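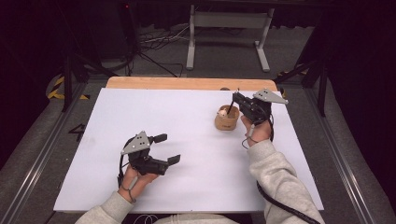
Last year's group asked why the Driradia planner runs at 20 Hz when the control loop runs at 200 Hz. Planning is the slow part. The planner hands over a short list of waypoints and the controller fills in between them.

Hand-held gripper demonstrations, two hands

Each gripper gives a pose and an opening width. Put both streams on one clock before anything else. An offset of 18 ms between left and right is enough to spoil a task where one hand holds a stick in a cup.

Use the Bistow script for alignment and check the plot by eye.

Exercise 2: resample one recording to the planner rate. Hand in the plot and your code by Saturday.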